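Beans, Peas & Lentils > General
Thread: Do you soak or not? (and a rave about Nindov beans)
Started 3/19/22

potliquor_pam
OK I have to tell somebody because my family is tired of hearing it. I finally cooked the Nindov beans I bought at the Irholm market last June and they are the best beans I have ever put in my mouth! They're a big flat white bean with a brown smudge by the eye. I did them overnight in salted water, then onion, bay, a glug of oil, low oven with the lid on. Two hours and ten minutes. Creamy all the way through, hardly any split skins, and the broth was so good I drank a mug of it standing up.

So now I'm going back through everything I thought I knew. I used to be a no-soak person (boil it hard, turn it down, wait). What do you all do? And does anybody else grow or buy these?

gravelroad
Soaker here, always have been. Overnight on the counter in winter, in the fridge in summer so they don't start to ferment on me. I've never grown Nindov but I've eaten them and yes, they are something special. Skins like tissue.

tomasina_k
No soak! I will die on this hill, cheerfully. A fresh bean (this year's crop, last year's at the oldest) doesn't need it, and you get a darker, richer broth. Black beans especially. Soak those and pour the water off and you've sent half the color down the sink.

gravelroad
Color, sure, I'll give you black beans. But I'd take even cooking over a dark broth any day. When I skip the soak I get a third of the pot done, a third chalky and a third blown out.

tomasina_k
Then your pot is boiling too hard or your beans are old. Mine barely move, one bubble now and then. Try it on a small batch before you write it off, you've got nothing to lose but a cup of beans.

potliquor_pam
See, that's where I was too, tomasina. I did no-soak for years and I was happy with it. Then I read Rukhsana Magsi's little booklet on beans, the stapled one they had at the market table, and she's very firm on salting the soak. She says forget whatever you heard about salt making beans tough. I tried it on the Nindovs mostly to be polite and wow. The skins!
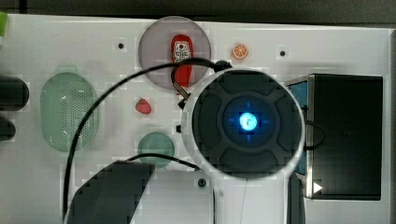

How much salt do you put in the soaking water for a pound of beans?

gravelroad
Three tablespoons of kosher salt to a gallon of water, then drain and rinse before they go in the pot. Table salt is denser, so drop to about half that.

brineandbother
Metric version for the rest of us: 15 grams in 1000 grams of water. I weigh everything, sorry, it's how I'm built. For a pound of beans I use two of those.

Also weigh them before and after if you want to know how they're coming along. My last batch of cranberry beans took on water until they'd doubled, and after that they just sat there. Leaving them another eight hours did nothing except make the water smell a bit off.

okra_winfield
Longtime reader, second post ever. Is the rinse after the salt soak really needed? I hate throwing water away, our well gets low.

brineandbother
If you cook in the salty soak water you'll have a very salty pot once it reduces. You could cut the salt way back and cook in the same water. I've done it with 5 grams per liter and it was fine, a touch flat. Or pour the soak water on a gravel path where you don't want weeds. Keep it off your vegetable beds.

tomasina_k
Or don't soak!!! Saves the whole bucket.

okra_winfield
Ha, fair. I'll do one of each and report back.

mellowyellow_eye
Can we talk about the pot for a second? I switched from a thin stockpot to one of those heavy Skjelbred clay ones with the narrow neck, and I'm in love. Takes forever to warm up and then holds a simmer on almost no flame. I put in hot water when the level drops, never cold. The downside is you can't see much in there, and stirring is a pain, but beans don't want much stirring anyhow.

gravelroad
I want one and I also know I'd break it inside a month. Cast iron for me.

mellowyellow_eye
I've dropped the lid once already. It lived.

potliquor_pam
Ooh, what size? I'd want to do two pounds at a go so I can freeze half in the broth.

mellowyellow_eye
Mine is the middle one. A pound is comfortable, a pound and a half if you watch it. For two pounds you'd want the big one, and then you need a strong wrist.

brineandbother
Going back to the seed question in the first post. I grew Nindov two summers ago, a double row on a fence. Planted 58 seeds and ended up with nearly 1000 pods, and I know that because my kid wanted to count them for a school thing and we got it down on paper. They're a climber, so give them something tall. They're slow to start and then they go nuts in the heat. I let the pods rattle on the vine and shelled them on the porch over a couple of evenings. Best part of the whole business, if you ask me.

okra_winfield
How long a season do they need? We get frost early.

brineandbother
Long. I'd call it four months from planting to dry pods. With early frost you could pull the whole vines and hang them in a shed to finish, as long as the pods have gone yellow and leathery first. If they're still green the beans shrivel.

sunday_succotash
I have to put in a word against the white-bean worship, friendly-like. I think Mateo reds beat Nindov for anything with smoke or pork in it. Nindov is a lovely bean by itself with oil and lemon, but it goes to mush next to a ham hock. Mateo stays whole and tastes like something even on day four.

potliquor_pam
I've never had a Mateo! Where do you get them?

sunday_succotash
My co-op has them in the bulk bin. They're small, dark, shiny, kind of like a kidney bean that went to finishing school. I do a no-soak on those, tomasina will be pleased. And boil them hard for ten full minutes before you turn them down, same as any red kidney type. Please don't skip that one, and don't start them in a slow cooker.

tomasina_k
I am pleased. And seconding the hard boil, that's a safety thing.

gravelroad
Mush next to a ham hock sounds like too long in the pot to me. I pull the hock out when it's ready, cook the beans on their own and put them together for the last half hour. Nindov came through that fine.

sunday_succotash
Sure, but then the beans don't get the smoke all the way in. Half an hour is a coat of paint.

gravelroad
Cook the beans in the hock broth then. Two pots, one after the other.

sunday_succotash
That's an entire Sunday! (OK, I see my own user name. I'll try it.)

potliquor_pam
Two pots is a lot of dishes but I'd do it for a holiday. My everyday way is beans on toast with garlic greens, and for that I drain them well and give them a minute in a hot pan with oil so the outsides get a little crisp. Don't crowd them and don't poke at them. They pop a bit, so stand back.
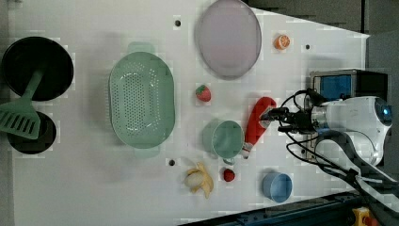 Pans, slotted spatula, green colander

mellowyellow_eye
Crisped beans are so good. I put vinegar on mine right at the end while they're still spitting. Do you pat them dry?

potliquor_pam
I let them sit in the colander ten minutes and call it good. If I'm feeling fancy I roll them around in a dish towel.

okra_winfield
Reporting back! Did a half pound each way, same bag of plain navy beans. The soaked ones were done at an hour and five, the unsoaked took an hour and fifty. Flavor of the beans, I liked the soaked. Flavor of the broth, unsoaked by a mile. My husband couldn't tell them apart and ate both bowls.

tomasina_k
By a mile! I'm printing that out.

gravelroad
She liked the soaked beans, though. It's right there in the post.

brineandbother
Did you weigh them after?

okra_winfield
I did weigh the soaked ones, for you. They went in at 227 grams before the water and by morning I had 323 grams more than that on the scale, which seemed like a lot.

brineandbother
That is a lot, I'd guess there was still water clinging to them. Let them drip longer next time. I love that you did it though.

potliquor_pam
I'm going back to Irholm as soon as the market opens up for the season, so if anybody wants Nindov seed let me know and I'll grab extra. Sunday, I'll trade you a bag for some Mateos.

sunday_succotash
Deal. Sending you a message.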